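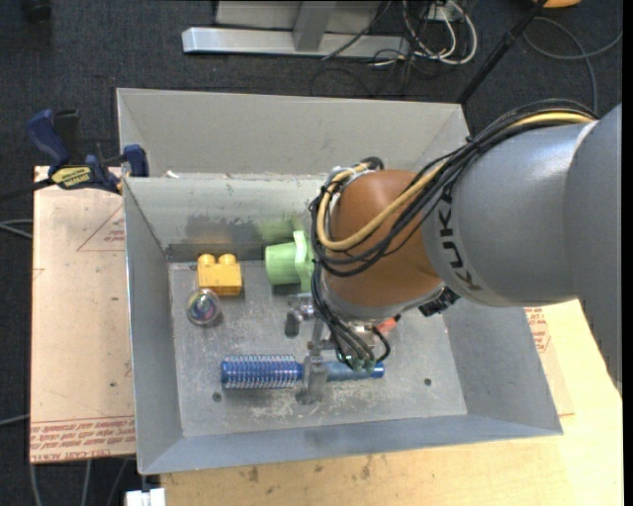
Gedwood Household Objects is a catalog of small things found in ordinary homes: brushes, toys, kitchen odds and ends, bottle caps, clips, and pieces that have come off something larger. Each thing has one record with a name, a category, a main color, a shape note, and a condition note. The names are kept short and ordinary. A blue hairbrush with light bristles is "hairbrush, blue," and a clear ball with colored swirls in it is "ball, clear, swirl." Things that are hard to name, such as the light green plastic piece with a cylinder on one side and a flange on the other, get a shape name and stay in the catalog under "part, unidentified" until someone can do better.

Contents

The catalog holds 648 records in 96 categories. Of those records, 59 are in "part, unidentified." The categories are flat, with no parent groups. An earlier draft had a tree (kitchen, bathroom, play, tools), and it was dropped after the same comb kept landing in different branches depending on who was typing.

Files

objects.csv: one row per object, UTF-8, comma separated, header in the first row
categories.csv: category names with a one-line definition for each
changes.txt: renames, merges, and removed records
naming.txt: the full naming rules, with more cases than this page covers

There are no photos in the download.

Fields in objects.csv

object_id: a number. IDs are never reused, so there are gaps where records were removed.
name: noun first, then color, then anything else needed to tell it from its neighbors.
category: must match a name in categories.csv exactly, including lower case.
color_main: the color covering the most surface, judged by eye.
color_other: any second color worth recording. May be empty.
shape: free text, usually a few words.
see_through: yes, no, or partly.
condition: new, used, worn, or broken.
source: where the object came from. See Sources.
notes: free text. May be empty.

Naming rules

Use the word a person would use at home. "Hairbrush" is preferred to "grooming implement," and "toy block" to any maker's name for the same thing. Brand names go in notes if they are printed on the object, and are otherwise left out.

Color comes after the noun. If an object has a body of one color and bristles, trim, or a handle of another, the body color goes in color_main. For hairbrushes this means the core and handle decide the color and the bristles go in color_other.

For toy blocks, write down the color and the number of studs when all of them can be counted with the block in hand. Do not work out the number from one side. A block showing two studs along one edge may well have more behind them.

Balls are split by whether you can see into them. A clear ball with a pattern inside takes see_through = yes, and the pattern goes in shape. If there are too many colors to choose from, color_main is "multi." Do not pick the prettiest one.

Red-orange, blue-green and similar in-between colors are allowed as written. We tried forcing everything to a short color list and ended up with a column that disagreed with itself, mostly over whether things were red or orange.

Unidentified parts

Most of these are plastic pieces that were once attached to something. Record the shapes you can see in plain words: cylinder, flange, hook, slot, ring, plate. Leave out guesses about purpose from the name. A guess can go in notes with a question mark after it, for example "cap for a hose?" When a part is identified, its record is renamed, the ID stays the same, and a line is added to changes.txt.

Please do not identify a part from color alone. Three records were wrongly merged that way in an early version and had to be pulled apart again.

Sources

donated: given by households in Stevenley through a collection box at the library
bought: bought secondhand, mostly in mixed boxes
MacBrayne: from the MacBrayne closing sale, a hardware and toy shop that sold off its back stock in January
unknown: the label was lost or never written

Objects from the MacBrayne sale are usually marked new in the condition field even when the packaging was torn or missing. Shelf fading is mentioned in notes where it was noticed.

Condition

The four values are judged by one person at the time of entry and are not revisited. "Worn" means the wear can be seen at arm's length. "Broken" means a piece is missing or the object no longer does its job. For unidentified parts "broken" is used only when there is a clear snapped edge, which leaves a good many marked "used" that may be broken.

Storage and handling

Objects are kept in lidded tubs sorted by ID range and taken out in small mixed groups. Small round things roll, so a group with balls or marbles in it should go in a bin with walls and not on a flat tray. Put everything back by ID. Sorting by color looks tidy and makes the next search much slower.

Brushes are cleaned of hair before entry. Objects with batteries have the batteries removed, and this is written in notes. Nothing sharp is included, and neither is glass thin enough to shatter if dropped.

Known problems

The 2 records for "spatula, black" were entered by different people and may be the same spatula.

Color was judged under different lights. Greens are the least reliable, and light green and pale yellow have been confused more than once.

Toys and kitchen items are over-represented because that is what people put in the box. There is very little from garages or sewing rooms.

Some shape notes are too short to be of use ("round," "flat"). They are being rewritten as the objects come back through, in no special order.

Names follow everyday American usage. British donors sometimes labeled their own things, and those labels were translated, so the original wording is only in notes.

Related material

The Grillow list covers cooking tools in more detail and uses its own IDs. Where an object appears in both, the Grillow ID is given in notes. The two lists do not use the same categories and should not be joined on category name.

Corrections

Send the object_id, the field, and the value you think it should have. A reason helps for names and categories. For typing errors the corrected value is enough. If you recognize an unidentified part, say what it came off, and send a picture of the whole thing if you have one.

Use

The text files may be copied, changed, and redistributed with credit to Gedwood Household Objects. Please keep the object_id column in any version you pass along, so corrections can find their way back.

Maintained by Balthasar Holzer. Last edited October 22, 2026.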